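Students teach a simulated robot to open doors

Students on the robotics option at Trorner College have reached the halfway point of a project to get a two-armed robot through a door without help. All of the work is being done in simulation, and the class showed its progress at an open afternoon on 26th October.

The project is called Ristow, after the building whose corridors gave the group the idea. There are 14 weeks of lab time in the option, and the door task takes up most of them. The software, known as Sura, was written by last year's class and handed on in May.

Students work in pairs. Each pair writes its own routine for finding the handle, bringing a gripper to it and moving the door far enough for the robot to pass. A routine then gets 40 attempts, with the starting position changed a little every time.

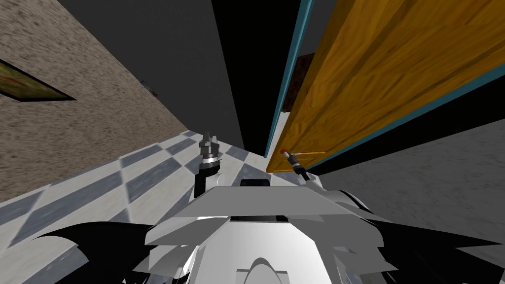
The simulated robot with its right gripper at the edge of the door.

By the end of last week the class had logged 168 attempts. In 114 of them the gripper reached the handle, although getting hold of it and opening the door has proved harder. Most failures so far have come from the approach - the robot drives in at an angle and the arm runs out of reach. One pair has started using the edges of the floor tiles to line the robot up before the arm moves at all.

The view students work from looks down over the robot's white body, with both arms raised in front. Walls and doors can be swapped between runs, so a routine that relies on one layout tends to be found out quickly.

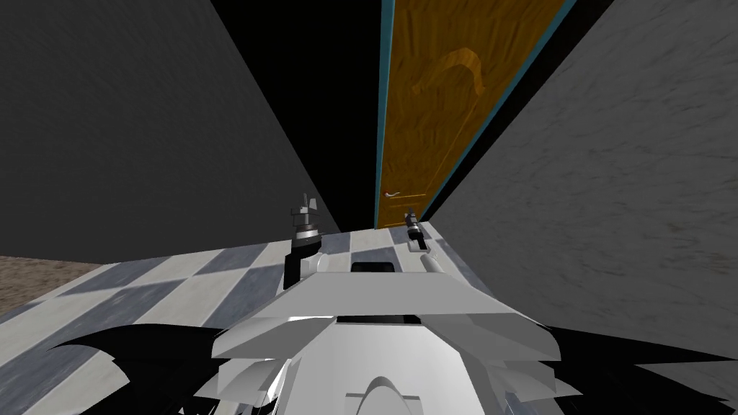

Urban, posting on the college news page, asked whether any of this would carry over to a real door, as the ones in the main building are heavy and have stiff closers. The class replied that door weight and handle stiffness can both be set in Sura, and that heavier doors will be added after the break.

Marks are given for the written log as well as for the result, and pairs are allowed to share code as long as they say where it came from. The final runs will be held in the ground floor lab, with 5 minutes for each pair. Visitors are welcome but should sign in at reception first.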